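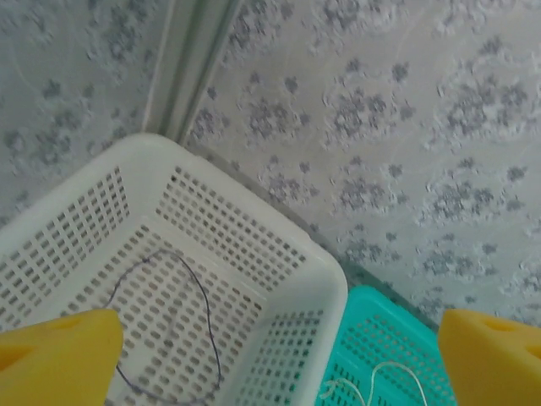 Re: Sorting cell, cables in white, string in teal

okramer_dovar
The Koval cell has been assigned the cable and string baskets since February. Staff previously on that task are now listed under inspection. Please post concerns in this thread.

zlata.t
Inspection pays the same but requires 90 minutes of standing. This was not in the notice.

c_mizuno
I must disagree. The notice covered it on page 5.

zlata.t
Page 5 refers to the Rona line only.

okramer_dovar
Zlata is correct. A revised notice will be issued to both lines.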